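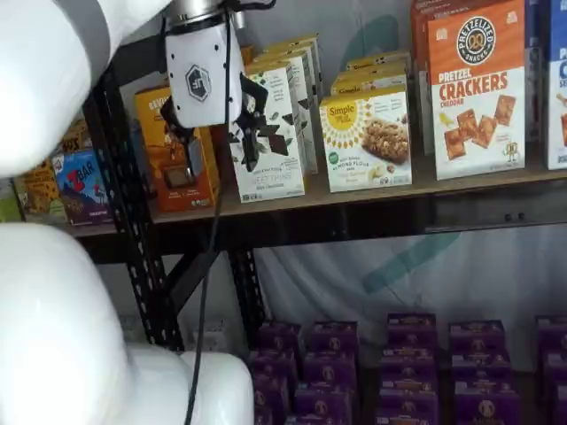 Dana Whitlow
Stockroom lead, Nudora

The Snack Shelves at Moriarty Street

Posted 01/12/2018

Nudora keeps its dry goods in one back room on Moriarty Street in Wisholm. The room is 448 square feet and used to hold paper records. We moved the food in last May, first on folding tables and then on metal shelving. This page covers the snack and baking section, which gets the most traffic and needs the most straightening. The canned goods and the drinks are on other pages.

The shelving

Black metal uprights with slots punched all the way up, and light wooden boards laid across. The slots are the part I like best. A board can go up or down a notch when a new product comes in a taller box, and we have moved most of them at least once. The whole order for the snack and baking section came to 697 dollars with delivery. Putting it together took two of us a full day, plus a second morning to redo the bay we had built with one upright upside down.

The wood is plain. We talked about covering it with liner and decided against it. Boxes slide on liner, and the edges curl up after a while and catch on things. A dry cloth takes care of the dust, and a damp one takes care of the rest as long as the board gets time to dry before anything goes back.

We left the boards one notch lower than the plan showed, so the top of the section can be reached from the floor. There is a step stool in the room, but it has a way of ending up at Ceteck, the print shop across the hall, who share the loading door with us and borrow it for their supply closet.

How the boxes stand

Front panel out, upright, close to the edge of the board. That is the rule for the first box of anything. Sweet Thins, Z Bars and the rest all get the same treatment, whatever size they come in. What goes behind the first box is up to whoever is stocking. Some of us stand the extras up in a line and some of us lay them flat.

Mixed colors help more than I expected. When a section is all one brand, people read the first box and assume they know what the next five are. With a blue box beside a yellow one they slow down and look. 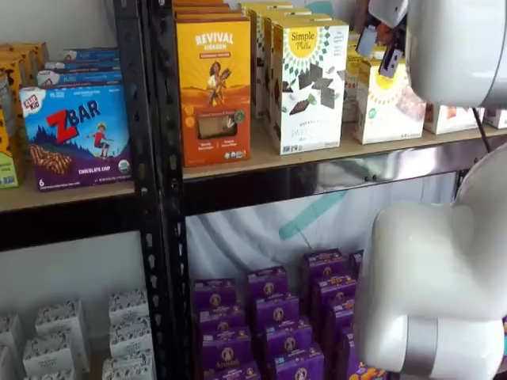

Backstock used to live in its own corner, and every refill meant a walk and a search through cartons. Now most of it sits right with the product it belongs to. The Clif Kid Z Bars are a good case: one chocolate chip box stands up in front, and three more flat blue boxes from the same line are stacked behind and above it with their edges facing out. You can check the supply from the doorway. When the flat boxes are gone, that product goes on the order sheet, even if the front box is still full.

Laying boxes flat works for bars, which are sealed one by one and don't mind being on their backs. I would not do it with cereal or anything else in a loose bag. The bag shifts to one end, the box bulges, and after that it never stands straight again.

The Revival Bakery box is on the other side of the upright, on its own board with the row of cereal and baking-mix boxes. It is the easiest thing in the section to find, bright golden-yellow at the top and going to orange at the bottom. A window near the bottom of the box lets you see the product inside. I tend to put boxes with windows at the front wherever I can, and turn them so the window faces the aisle.

Snacks on one side, baking on the other

We use the upright as the dividing line. Bars and snack boxes go to the left of it, cereal and mixes to the right. It is a loose division, and there are boxes that could go either way. A cake mix is clearly baking. A breakfast cookie is anyone's guess, and we have had it on both sides in the same month.

What settled most of the arguments was asking who was coming in to get it. People packing lunch boxes want bars, crackers and thin cookies together. People filling a weekly order want the cereal and the mixes together, and they usually come with a cart. Keeping those two groups a few feet apart has done more for the room than any of the signs we put up — and we put up a lot of signs.

There are 18 shelf labels in the snack and baking section now. We print them in one size, black on white, with the product name and the reorder number and nothing else. The first set had prices, dates and a small drawing for each category. It looked good for a week. Then the drawings were wrong, because the products had moved and the labels had not.

Dates

Every carton gets its date written on the outside when it comes through the door. When it is opened, the date goes on a card at the end of the shelf. Anything with less than 30 days left moves to the cart by the exit, where it usually goes quickly.

New boxes go behind old ones. Everyone who has ever stocked a shelf knows this, and everyone who has ever been in a hurry has skipped it. The check is simple enough. Pull the front box and the back box, read both dates, and if the back one is older, turn the whole row around. It takes less time than explaining it.

Cookies and thin crackers

These started as a single box at the end of the row and have been gaining ground ever since. The boxes are light, so they get knocked out of line more than anything else in the room. A person reaching past them for something heavier will push the whole row back an inch without feeling it.

The fix was to keep the row full from front to back. A front box with a stack behind it has nowhere to go. Once there is a gap behind, the front box drifts into it,
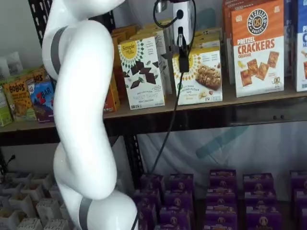

and then the next person cannot read the label and takes two by mistake. So we refill this row before it needs it, and let the heavier items run a little lower before we get to them.

Flavors are kept together where there is space. Mint has its own spot, away from the tea. I do not know that it makes any difference with everything sealed, but a few people asked for it and it cost us nothing to move.

Cartons get flattened at the loading door, not in the aisle. That one took longer to stick than any other habit in the room. There were mornings in May when you could not reach the shelves for the cardboard.

What we would change

The lower boards are harder to use than the upper ones. Boxes down there are out of sight to anyone standing close, and the ones at the back get forgotten. We have tried putting only large items at the bottom, which helps some. A pull-out tray would help more, and we have a price for two of them.

The lighting is next on the list. There is one row of fixtures down the middle, and it throws a shadow under every board. Clip-on lights would do it. We need to find out first whether the outlets on that side share a line with Ceteck's machines.

Then there is the question of another bay. The snack side could fill it tomorrow. The baking side could not, except in the weeks before the holidays. If we do add one, it will go on the left, and the bars will spread out so each flavor can have a front box of its own.

Visiting and ordering

The stockroom is open to Nudora staff and member households through the Moriarty Street door. Order sheets are on the clipboard inside. Write the product, the flavor and the number of boxes, and use the reorder number from the shelf label if you have it. Sheets left by noon are filled the same day.

If you take the last box of something, turn its label sideways on the shelf. If you find a box in the wrong place, put it back where it goes or leave it on the cart.

More pages: Canned Goods — Drinks — Loading Door and Carts — Back to Wisholm index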